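# Can a Robot Clear the Table Yet?

A drinking straw weighs almost nothing, bends when squeezed and rolls when dropped. Any four-year-old can move one from cup to cup. For a pair of robot arms, it is a fair day's work.

Akix, a small lab that works on kitchen and cafe chores, keeps its list of jobs short: cups, straws, spoons, cloths. Each one gets 3000 tries before the team moves on to the next. Straws have been on the list since September.

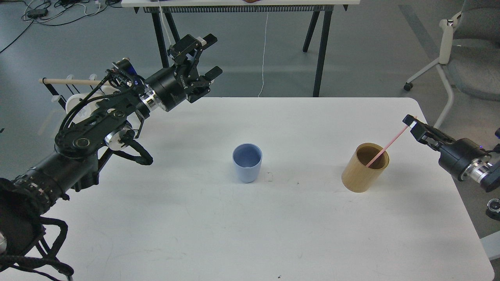

*Dafis Etar*

The pink straw is pinched near its top end, with the rest of it still leaning in the tan cup. Grip too low and the fingers hit the rim. Grip too hard and the straw folds flat, and the next cup won't take it.

Of the last 835 straw tries at Akix, 525 went through without a person stepping in. A cafe would want far better than that. Speed is the other problem. A slow run takes 15 seconds, and a worker behind a counter would have wiped down and moved on by then.

Cups are easier, at least while they stand up. A cup on its side has to be held at an angle that leaves the wrist room to turn, and a light plastic one slides if it is only nudged.
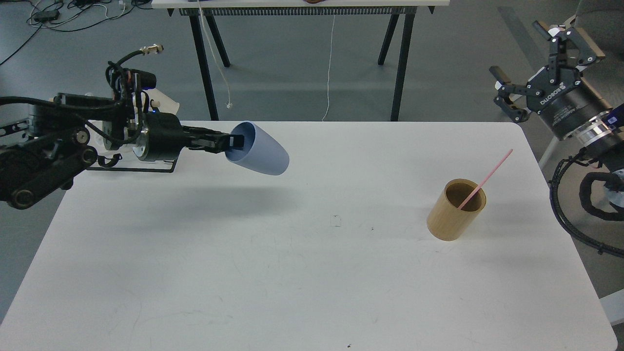 Faletti wrote in to say that cafes don't need a robot to handle straws at all, they need one that can empty a dishwasher at closing time, and that the lab should start there.

Akix has a dishwasher on its list. It comes after cloths, and cloths are going badly.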